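Keeping the Tea Warm: A Talk with Oddur Ásgeirsdóttir

Oddur Ásgeirsdóttir sells cups and small kitchen goods from a shop called Fendberg, and she has very firm opinions about steel. I visited her to ask a simple question: what should a person look for when they buy an insulated cup for the desk? I was expecting to stay for half an hour. We talked until the tea was finished, and then she made more tea.

"People come in and they ask first about the color," she told me. "I don't laugh at this. You will look at the cup every day, so the color is important. But after the color, please put your finger on the rim."

The rim is her favorite subject. She likes it smooth and polished, without any sharp line where the lip will touch it. She says that many buyers check the lid, the bottom and the price, and never the place where they will drink.

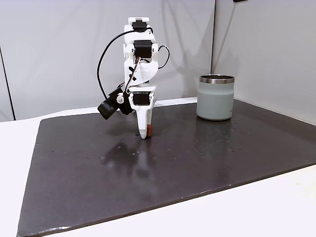
Sota Sakamoto

Pale green is the color she sells most. She thinks it is because it goes well with dark desks and also with white ones, and because it does not shout. Her own preference is for a matte outside. "A shiny cup shows every finger," she said. "With a matte one you can be a little lazy."

I asked if she is lazy with her own cups. She admitted that she is. She washes them by hand in warm water with a soft brush, and she leaves them open on the rack through the night. Lids are washed apart. If there is a rubber ring, she takes it out with the handle of a teaspoon, never with a knife, for a knife will cut it sooner or later.

For tea stains inside the steel she uses baking soda and hot water, and she waits one hour. "You must not scrub like you are angry," she said. "The steel is strong, but why should you make scratches in it? Then the next tea sits in the scratches."

About size she was more careful. The most popular cup in her shop holds 300 milliliters, and there is another which holds 339. I wanted to know who needs the 39 milliliters more. She smiled and said that coffee drinkers with milk need them. For people who drink slowly she recommends the smaller one, filled two times, as the second filling will be fresh and hot. A big cup which is half empty loses its heat faster than they think.

We came then to the question of handles. Many insulated cups have none, and the makers say it is not necessary when the outside stays cool. Oddur does not agree with them. She has cold hands in February and she has put down many cups badly. "With a handle I know where my hand goes," she said. "I can be reading, and I can find it." She prefers a short handle, one that does not catch in the sleeve.

This brought us to spilled drinks, and to what is under the cup. She puts a mat on every table where people work and drink at the same time. A glossy mat, she explained, is quick to wipe, but it shows scratches and each drop of water, so you will see very well what you have not wiped. On a dull mat you see less, and the drops stay there until your sleeve finds them. She keeps a folded cotton cloth in the drawer for this, and she changes it when it begins to smell.
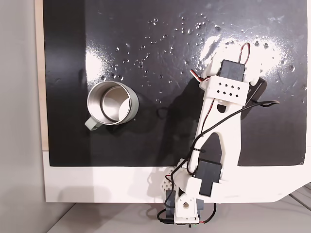
Hjalti Kárason does not want any mat at all. He joined us for the second pot of tea, and he said that a mat only makes people careless, and that a good table should be wiped directly, with a damp cloth first and a dry one after. Oddur answered that he has never owned a white table. He had to agree that his is brown, and very old.

They agreed better about placing the cup. Both of them put it to the side and well away from the hand that is working. Hjalti keeps his on the left, as he writes with the right hand. Oddur is left-handed and does the opposite, and when they share a table the two cups end up in the middle, close together, which neither of them likes.

Before I left I asked her how long a good insulated cup should live. She did not want to give me a number of years. She told me to pour in hot water, close the lid and hold the outside after five minutes. "If it is warm on the outside, the insulation is finished," she said. "You can keep pencils in it. I have three like that."

I tried the test at home the same evening. My oldest cup was warm all the way around, and the pencils are in it now.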